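Do Written Rules Make Better Demonstrations?
Student project report, Tjoa course on robot practice
Submitted Tuesday, March 22, 2022

1. What we were asked to do

Our group was given the Skunton guide, a 125-line set of good practice rules for recording with hand-held grippers, and told to apply it to a desk task. The course notes say that following the guide "ensures quality." We doubted that from the start, and this report says where the doubt held up and where it didn't.

The archive we worked from holds 1527 recordings. We read the log for 1000 of them and marked 249 as breaking at least one rule. Most of those looked perfectly usable to us. Some recordings with a clean log were useless, and the guide has no line that would catch them.

2. The rules in use

Rule 4 says the task objects must be in place before recording starts. Rule 9 says both fingers must be in view of the gripper camera. Rule 11 says the work area must be "clear," a word the guide never defines. Does a chair beside the desk count? Does a person at the far end of the room? Two of us read the same line and gave opposite answers.

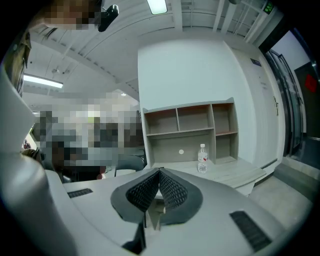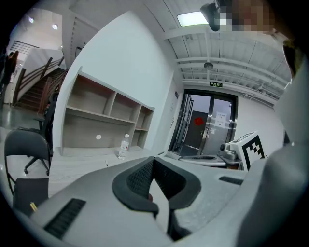
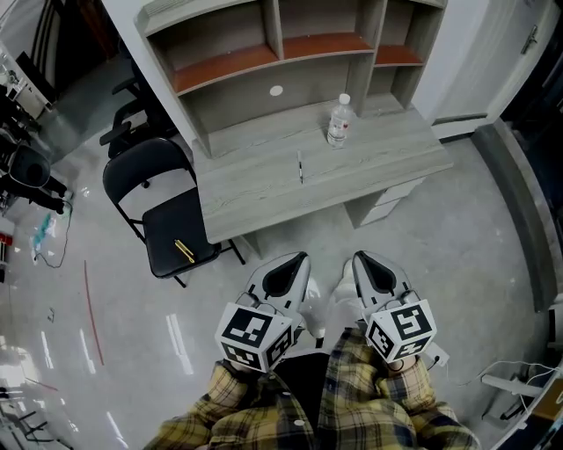
The water bottle is on the desk in all three views, and the chairs and cables on the floor in the last one are the sort of thing Rule 11 ought to settle.

3. Where the guide is weak

a) Cables. The guide has one sentence on cables, and it is about charging. A line saying how far a loose cable must be from the operator's feet would do more good than the whole page on file names.

b) Bystanders. Blurring faces is required before sharing. Fine, but the guide treats that as the end of the matter. It says nothing on whether people passing through should be told that recording is going on. The Cluvthorpe checklist, which is much shorter, does ask for a sign at the door.

c) Markers. Marker cubes must be "clean and visible." Visible to which camera, and for how much of the recording? We tried to score this and gave up in October.

4. What we would keep

Rule 9 is good. It is easy to check and leaves little room for argument. Rule 4 is nearly as good. The rules that worked for us could all be checked from the recording itself, and the ones that failed asked the operator to promise something.

5. Limits

We only looked at one kind of task. Our marking was done by the same people who disliked the guide, so our count deserves the same suspicion we gave theirs. The Prandunville group has agreed to mark the same logs without seeing our results.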